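Cleaning a Tiled Bathroom Wall and the Mirror on It, Without Streaks

Quick one, between jobs. People keep asking how to clean small tile with a mirror stuck in the middle of it, and I keep typing the same reply, so now it gets its own page.

Small square tile = lots of grout. Pretty, but every line holds soap film and dust. Big tile you wipe and walk away. Small tile you have to scrub a bit.

What you need

A bucket of warm water
Dish soap, a small squirt
Soft nylon brush, old toothbrush is fine
Baking soda
Spray bottle with plain water
3 microfiber cloths — one for tile, one for glass, one kept bone dry
Cotton swabs for the edge of the mirror

No bleach needed for normal dirt. No vinegar on grout, it eats at it over time. And never mix cleaners, ever.

Step 1. Dry first

Dust the wall before any water goes near it. Dry cloth, top to bottom. Dust plus water makes gray paste and the paste goes right into the grout. Get the top edge of the mirror too if yours has one sticking out. Always filthy up there.

Step 2. Tile

Dip the brush in soapy water, shake it off, scrub small patches. Go along the grout lines one way, then the other way. Don't soak it. For stained lines, mix baking soda with a little water until it's like toothpaste, press it in, leave it while you do the next patch, then scrub and wipe.

Rinse with a damp cloth. Change the water when it goes cloudy, I usually wait too long and then have to do a section twice.

Step 3. Around the mirror

Slow down here. Water that gets behind a mirror is what causes those black spots creeping in from the sides. So cloth only, wrung out hard, no spray anywhere near the edge.

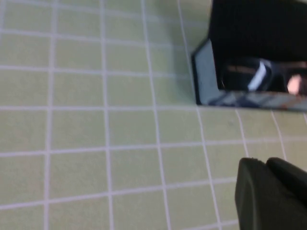

Pale green tile, white grout, beveled mirror edge. Run the swab down the side strip and then along the bottom, where the glass meets the tile.

Use a barely damp swab, then a dry one right after. If the mirror has a bevel, do the bevel seperately from the flat part. Gunk sits at the change of angle and a flat cloth just skips over it.

Step 4. Glass

Plain water on the cloth. Wipe side to side, then up and down with the dry cloth. Fingerprints or hairspray — one drop of rubbing alcohol on the cloth, rub, buff. Glass cleaner works too but people use way too much of it and thats where the streaks come from.

Check from the side, not straight on. Streaks hide when you look at them head on. Move the lamp or turn your head until light skims across.

Step 5. Dry the wall

Last cloth, whole wall. Feels like extra work on matte tile, do it anyway. Water marks show up more than you'd think on light colors. Leave the door open or the fan on for a while.

How often

Full scrub once a month. Mirror whenever it bugs you. Near a sink, wipe the lower tiles weekly, toothpaste sets like cement.

Grout still dark after two rounds? Probably needs resealing. Separate page on that coming in March.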